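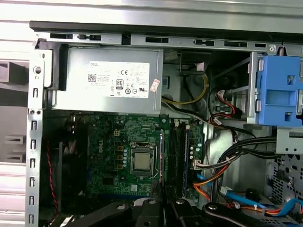

Kirsty Cruickshank wanted to know, before I'd even got my coat off, why we can't just buy the arm and sort the rest out in December. Fair question! It's how most first budgets go wrong, so let's start there.

The arm is one line. For a cell that handles PC parts, you also need to price:

- the gripper, plus spare fingers (Arnik quoted me £227 a pair, and we got through more than I'd like to admit)
- a camera and its bracket
- the table – slotted rails cost more than a plain bench, but you can move things later
- computers to practise on. We paid £86 each for old ones, and you want several

## The fixture plate

My first budget had no fixtures in it at all. Horrocks then came back with £3684 for the plate, the holders and two rounds of changes, and I had to go and explain myself to Wendy Tapley. Memory modules are small and the slots are fussy, so a holder that presents each part the same way is worth paying for. Ask for the cost of changes up front, and ask how long they take (ours was 7 weeks).
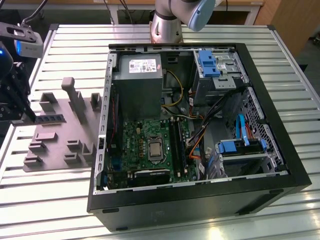
## For next time

Work in pairs. Draft a one-page budget for a memory-fitting cell, using the Kurkell price list in the shared folder. Put delivery on its own line – Liam, I'm looking at you.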